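May 23, 2024

Print this page
E-mail this page

Rain again all morning, so the beans are still sitting in their cups on the windowsill and I have given myself permission to write instead of dig. I was up at six with the dog, had my coffee standing by the back door, and thought for a good long while about my grandmother's garden in Sturstead, which I do every spring around the time the lilac goes over. She grew everything in that yard - currants, kohlrabi, a pear tree that never gave a decent pear in its life - and she kept it all up until she was 90, with a bad hip and a hoe she would not let anyone sharpen but herself.

Sabina Mikuš called after breakfast. We talked for most of an hour, mostly about her sister's wedding, and then she asked whether I had picked my tomatoes yet, and I had to confess that I had ordered eight kinds back in March and have room for maybe half of them. She laughed so hard she had to put the phone down. She wants the little plum ones, and I have promised her two plants and a jar of whatever comes of them. I do hope she drives over to get them herself. It has been far too long since she sat in my kitchen.

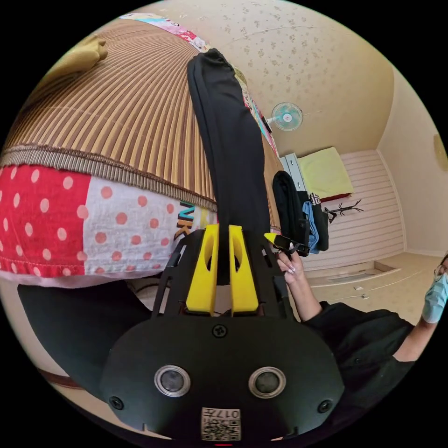 The squash bed is what I really wanted to get down on paper before I forget, since last year I wrote nothing and then spent all of April guessing. I'm moving it to the far side of the shed, where the old compost heap was, and the zucchini will go along the fence where they can sprawl as much as they please. I've decided on yellow zucchini this year in place of the green, and I want them that same bright yellow as the gripper fingers, a color you could spot from the kitchen window before the things grow as big as your arm. Every summer I miss one under the leaves, and every summer I end up leaving it on the Vaněks' porch with a note. They have been very gracious about it. The pumpkins can have the corner by the water barrel, and if they climb into the currants again I suppose I'll let them.

I walked out between showers around noon, in my late uncle's rubber boots, and the soil there is lovely, dark and crumbly and full of worms. I stood there longer than I needed to. The peonies are leaning badly and want tying up, and something has been at the lettuce - slugs, I expect, though I wouldn't put it past the dog.

Soup for supper, the leek one, with the end of the rye bread. If it dries out tomorrow I'll get the first row of beans in and wash the cold frame.

Print this page
E-mail this page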